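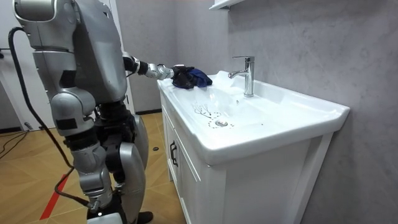 図1 洗面台拭き取りタスクの外部視点

読了時間:2分

ホーム|手法|チュートリアル|データ

Skasteo:拭き取り方策の学習手順

接触を伴う拭き取り動作を模倣学習で獲得する手順を示す。学習データは遠隔操作による46エピソード、制御系はDivauを用いる。

1. 初期状態の記録
頭部カメラで洗面ボウル全体を画角に収め、布を左側の天板に置く。排水口と左右の縁が入らない場合は首のピッチ角を再調整する。ボウルの反射は露出を固定して扱う。

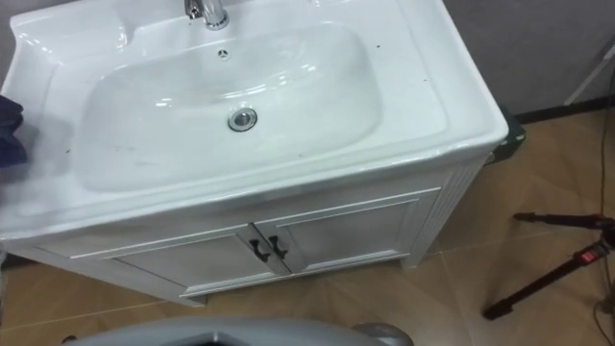 2. 汚れマスクの生成
清浄時の画像を基準に差分を取り、暗色画素を抽出する。排水口の周囲に点状の汚れと細い筋が分布する場合、金属の縁を汚れと誤検出しやすい。排水口の円領域は別マスクとし、天板上の斑点も対象に含める。
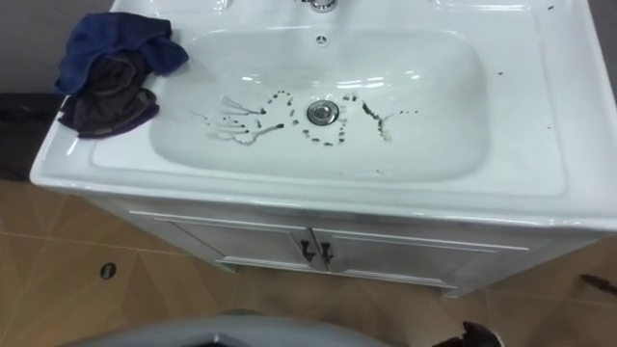 3. 接触軌道の学習
入力は頭部画像、汚れマスク、手首の力覚値とする。把持した布をボウル左側の内壁に押し当て、排水口側の汚れへ向かう区間を1単位として切り出す。 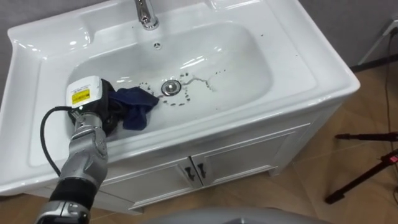 切り出した区間は計795本で、検証用を除いて学習に回す。法線方向の力は方策の出力に含めず、下位のインピーダンス制御で追従させる。布の変形は明示的にモデル化しない。

4. 評価
拭き取り前後のマスク面積比を指標とする。前後の画像は首の角度を揃え、腕を画角外に退避させて取得する。

文責:Glenys Probert
更新:2023/12/29

関連記事
・Choo:力覚データの時刻同期
・Gameroによる布把持の初期化
・頭部カメラの外部パラメータ校正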